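Prirkine Workshop Notes
@prirkine_bench
June 20, 2020

Right, thread time. I've been promising an update on the gripper build since March and I've run out of excuses, so put the kettle on, this is going to be a long one.

1/ For anyone new: I'm building a pair of hand-held grippers at the shared workshop. You hold one in each hand (or you take one and a friend takes the other), there's a camera looking at what the fingers are doing, and later on all that footage goes towards teaching an arm to do the same job. The arm is a whole other thread. The arm is in bits.

2/ Fingers first. Version 4 is printed and I love it. Black with yellow tips, because the all-black ones vanished against anything dark and I spent an entire evening squinting at footage wondering if they'd opened or not. Yellow fixes that completely. Should've done it months ago!

3/ The filament is Jultex, in case anyone asks, and someone always asks. It strings a bit on the small holes but it takes a knock. I've dropped one set down the workshop stairs (twice) and it only lost a corner.

4/ Now, bags. Oh my word, bags. A block or a tin is easy, you close the jaws and there it is. A clear plastic bag with a sponge in it slides about and crackles, and you only want the one corner, so you have to come in nearly flat and pinch.

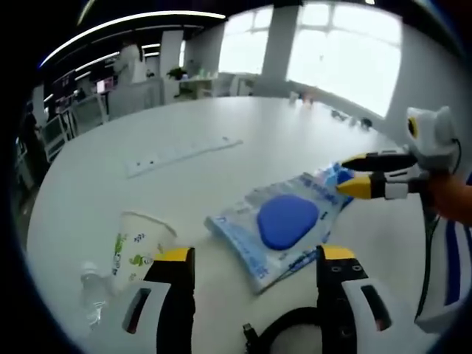
5/ I tried three kinds of pad for this. Bare print was hopeless. Rubber off an old bike tube was far too grabby and wouldn't let go again. What I've ended up with is a thin soft strip from the Kuhlmann offcuts bin, glued on with whatever was open at the time. Cost me nothing and it's the best of the lot.

6/ Somebody asked last time how much squeeze you need. I honestly can't give you a tidy answer, it's all in the hand. Less than you think. If your knuckles have gone pale you're doing the work the spring ought to be doing.

7/ Speaking of springs, I swapped to a softer one and my wrist has forgiven me. The old one was fine for ten minutes and miserable after an hour. If you're building your own, go softer than feels sensible on the bench.

8/ Weight! Mine's down to 402 grams with the cable off. It was a proper lump before. Most of the saving came from hollowing out the housing, and the rest from using shorter bolts, which I then had to buy again because I'd bought them too short. As you do.

9/ Cables are still my least favourite thing in the world. Every time I set the gripper down, the lead finds something to catch on. I've got a right-angle plug on order and I'm telling myself it'll sort everything.

10/ Bottles next, and they're much kinder than bags. Go for the cap end, keep the jaws level, don't rush the lift. The only snag is that a bottle likes to swing if you've caught it off centre, so I've been practising tilting it slowly with the base still on the table before picking it up properly.

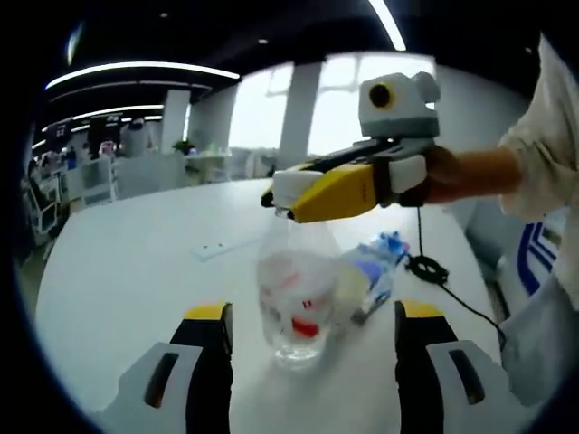

2,428 words across the whole build log so far · this thread: 4 min read

11/ Where was I. Recordings! There are 194 saved clips now, and I've been naming them properly since the spring, after losing a weekend to a folder full of "test_final_new". Date, object, which hand. Boring and lovely.

12/ Plenty of those clips are rubbish, by the way. Me missing, me dropping things, me stopping to scratch my nose. I'm keeping the misses in their own folder for now, as a friend reckons they might be handy for training and I've got the disk space.

13/ Still to do: a better trigger (this one squeaks), some sort of stand so they don't roll off the bench, and a second go at the camera mount, which works its way loose if you carry it about by the wrong end.

14/ The files will go up on the Ilwood page once I've tidied the housing. Fair warning, there's one screw you can only reach with a long thin driver and a bit of swearing. I'll move it in version five if I remember.

15/ If you've got a quiet trigger design you're happy to share, please shout, I'll print it this week and let you know how it goes.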